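Keeping the White White: A Talk About Carved Furniture

Posted 2013-07-28

Nuria Manzano has been cleaning and touching up painted furniture in Postville for most of her working life. Her shop, Siklow, takes up the ground floor of a former feed store, and the front half of it is given over to white pieces with carving on them: dressers, mirror surrounds, bed ends, a pair of hall tables waiting for their owner to come back from vacation. She shares the building with Skarphéðinn Blöndal, who does the gilding. I spent an afternoon with both of them in July to talk about what people do to this kind of furniture at home and what they should be doing.

Manzano said the first question she gets is always about yellowing. People bring in a dresser that was white when they bought it and want to know what they spilled on it. Most of the time they didn't spill anything. "It's the top coat," she said. "The paint under it is fine. The clear coat goes yellow and you see it first on the flat parts, where there's a lot of surface to look at. In the carving you don't notice so much." She has tried a number of finishes over the years and has settled on one from Kesivetti, which she buys by the case and puts on in thin coats, two days apart.

Dust is the second question. A flat top takes a minute to wipe. A scroll or a flower takes a good deal longer, and the dust that stays at the bottom of a cut turns gray and then hardens, especially in a house where somebody fries food. Manzano uses a soft paintbrush, dry, before any water goes near the piece. She holds it in one hand with the vacuum hose in the other, a few inches away. "If you go in with a wet rag first, you make mud," she said. "Then you push the mud into the corners and it dries there. I get pieces where every petal has a dark line around it and the owner thinks it was painted that way."

After the brush comes a barely damp cotton cloth, wrung out twice. She does not use spray polish on painted wood and asked me to put that in writing. The silicone in some of them gets into small cracks and new paint will not stick over it. She once had a headboard with 66 spots where the paint pulled back into little craters. She knows the number because she filled each one by hand and billed for it.

Roses are what customers ask about most. They come up on nearly everything in this style, usually at the top in the middle, and they are the part that gets bumped, dusted hardest and looked at closest. The gold on them is often only a thin line along the edge of the petals, and a thin line is easy to lose.

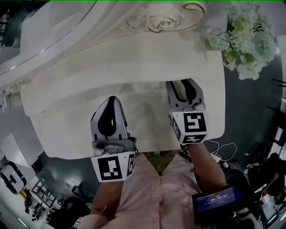
Gold trim was where Skarphéðinn Blöndal came in from the back room, saying that he would sooner see a line left dull than rubbed bright, and that most of the trim he is asked to replace was wiped away by its owners over ten or fifteen years of Saturday cleaning. On factory-made pieces, he said, the line is usually a bronze paint with nothing over it. It can't take a cloth every week. "Go around it," he said. "Clean the white, stop at the gold, start again on the other side."

When a line does have to be redone, he works with a long-haired brush, the kind sign painters use, and rests his little finger on the wood to steady his hand. He paints the straight runs along a ledge first and leaves the flower until his hand has warmed up. If a stroke goes wide he takes it off right away with a cotton swab. He charges by the hour and a mirror surround can run to $500, which he says is more than some of them cost new. He tells people so before he starts. About half of them go home and think it over, and he doesn't mind that.

I asked about real gold leaf. He does it, mostly for one account, a decorator named Adeyemi who wants it on new work. For an old painted dresser he talks people out of it. The leaf makes the rest of the piece look tired and then they want the whole thing repainted.

Manzano doesn't like to repaint. Each coat fills the carving a little more, and after three or four the edges of the petals go round and soft. She showed me a drawer front that had been done over so many times the leaves on it looked like thumbs. Stripping it would have cost the owner $1,000 or close to it, with the carving to be picked out by hand, and they settled on a light sanding and one coat instead. She was not happy with the result but the owner was.

Knobs are a smaller matter. White ones tend to work loose, and people turn them tight by gripping them with pliers, which chips the paint. She wants the screw tightened from inside the drawer, with the knob held still in a folded dishcloth. If the hole has gotten too big, a sliver of matchstick and some wood glue will fix it. She does not charge for that if the piece is already in the shop.

We talked for a while about what can go on top. Flowers are fine, she said, real or artificial, but a vase needs something under it. Water gets trapped under the foot and lifts the paint in a ring, and a ring on a white top can't be touched up in one spot without showing. Fresh stems laid straight down on the paint will leave a green mark if they stay overnight. She would also keep lamps toward the back and anything with rubber feet off it altogether. Rubber leaves a brown stain that goes down through the finish. She has never gotten one out completely.

As for where to stand a white piece, she said away from the radiator and out of direct sun, and then admitted that her own dresser at home is right under a south window. There is no other wall long enough for it.

Blöndal had gone back to his bench by then. Siklow takes in work Tuesday through Friday, and Manzano prefers that people send a photograph before they load anything into a truck. Drawers should come out and travel separately, wrapped in old sheets. Newspaper leaves ink on the paint.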